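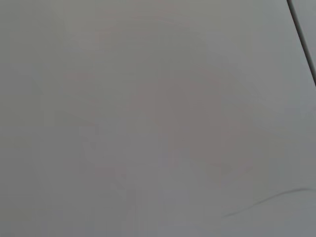 Grey, going a bit pink in the middle.

February, gone 11pm
by Ffion Maddocks

Quick one, bed soon. Spent all evening on the hall colours again. Had wanted a proper white but Gaétan says white shows every boot mark and he's right, damn him. Grey then. Warm grey. There are 1,282 greys on the Jolov chart (they number them, last one's 1282) and I've been through the lot.

Rang Cadwaladr about the floor. £1,907 with the stairs, £253 more if they take the old carpet away. Will drag it out myself. Budget was up to 3,000 for the whole hall and that has to cover paint, the light and the door handle I keep catching my sleeve on.

Mum rang during tea. Her knee's better, the neighbours arent. Forgot to ask about Easter.

Rain all day. Soup again. Must post the Pundaso form tomorow before nine, it's on the stairs under my keys so I can't miss it.

Still can't decide between the two greys. Sleep on it.

© Ffion Maddocks | Contact | Back to top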